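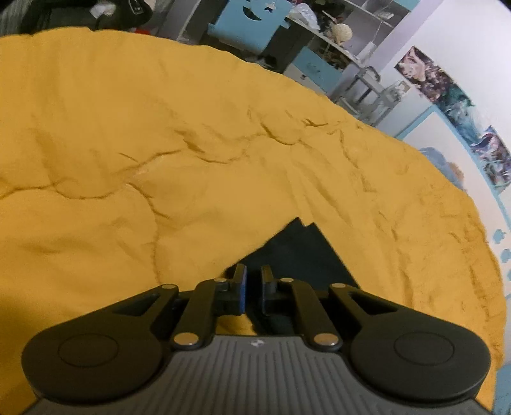

規格に適合した作業だと書いておけば十分ではないか、という意見が前回の感想用紙にあった。十分ではない、というのが第2部の出発点である。何の規格の、どの条項に、誰が照らして適合と判断したのか。そこまで書いていない「適合」は、広告の文句と変わらない。

ロボット作業の規範と実務 第2部
手持ちグリッパによる収集作業の取り決め

1. 規格が届く範囲
産業用ロボットの安全に関する文書の多くは、動力で動く腕と、その可動範囲に入る人間を想定している。手持ちグリッパは人が握って動かす。速度制限も防護柵も、そのままでは当てはまらない。当てはまらない条項を除いていくと、残るのは「適切に教育すること」「記録を残すこと」の類で、これを守っていないと自分から言う組織はまずない。守ったかどうかを確かめられない規則は、規則の数に入れないこと。

2. 手順書の読み方
配布資料のClotar社の手順書は全40項目ある。私の数え方では、第三者があとから検証できるのはそのうち23項目である。残りは「丁寧に」「自然な速さで」「なるべく」で終わる文で、書いた側の気持ちはわかるが、二人の作業者が別々に読めば別々の動作になる。
演習では各自で数え直すこと。私と違う数になってもかまわないが、どの項目で分かれたかは書いて提出する。

3. 開始状態
Jonell方式では、指を開き、何も挟んでいない状態から記録を始めると定める。見れば判定できるので、よい規則の部類に入る。ただし「開き」の幅は定めていない。指の間が狭くても開いているし、全開でも開いている。幅を数値で書かなかった理由は文書にない。現場に任せたと言えば聞こえはよいが、単に決めなかった可能性も疑ってよい。
指の内側のパッドについても、交換時期が「摩耗したとき」とあるだけである。何をもって摩耗とするか。ここは試験に出しやすいので考えておくように。

4. 背景と私的空間
住居で作業すれば、壁のポスターも、棚の上の物も、机まわりも一緒に写る。魚眼なら写る範囲はさらに広い。Palturaの指針は「個人を特定できるものを除く」とするが、顔写真と郵便物しか例に挙げていない。ポスターの並びや家具の組み合わせから部屋がわかることはないのか。指針はこの問いを立てていない。
片づければ済むという反論もある。しかし片づけた部屋だけで集めた記録に「一般家庭の環境」という札を貼るなら、今度はその札のほうが怪しくなる。どちらを取るかは事前に決め、決めた内容を記録に添える。

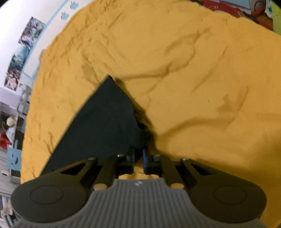
接触の種類まで人手で書き分けるのは費用に見合わない、と講義後に反論が来た。費用の話としては理解できる。だが、それなら「把持」という欄を埋めるのもやめるべきだろう。指先に物が触れているとき、挟んでいるのか押しているのかは、静止画を一枚見ただけでは決まらないことがある。決まらないものに決まったような札をつけるのが一番悪い。

5. ラベルの規則
Abdellaの公開資料は3812件の記録について「全件確認済み」とうたう。確認者が何人で、意見が割れた件をどう扱ったかは書かれていない。割れた件が一つもなかったのなら、確認の仕方を先に疑う。
最低限、次の欄を置くことを勧める。
把持/押し/判定不能
判定に使ったもの(静止画、前後の動画、作業者の申告)
二人目の判定
判定を変えた場合は、変える前の値

「判定不能」を設けると皆がそこへ逃げる、とよく言われる。逃げた件数が多ければ、カメラの位置か課題の定義がまずいとわかる。欄をなくしても問題は減らず、見えなくなるだけである。
対象物の名前も同じ扱いとする。布なのか、シートなのか、粒状のものなのか、映像だけで言い切れないときは「黄色いもの」で止めておく。作業時の物品表があれば突き合わせ、なければ空欄でよい。

6. 中止の基準
どの文書も始め方は詳しく、やめ方は薄い。手首が疲れたら休む、では基準にならない。連続時間の上限、器具の緩みを見つけたときの処置、それまでに取った分を捨てるか残すか。Clotarの手順書はピンやねじの点検を開始前に一度だけ求めている。途中で緩んだ場合、どの記録から使えないのかをさかのぼる方法がない。

課題
配布した四つの文書から一つを選び、検証できない項目を三つ抜き出して、検証できる文に書き直す。書き直しようのない項目があれば、削除を提案してもよい。その場合は、削除で困る人が誰かを一文つけること。
6月の回では、書き直した項目を別の班に渡し、同じ動作になるかどうかを試す。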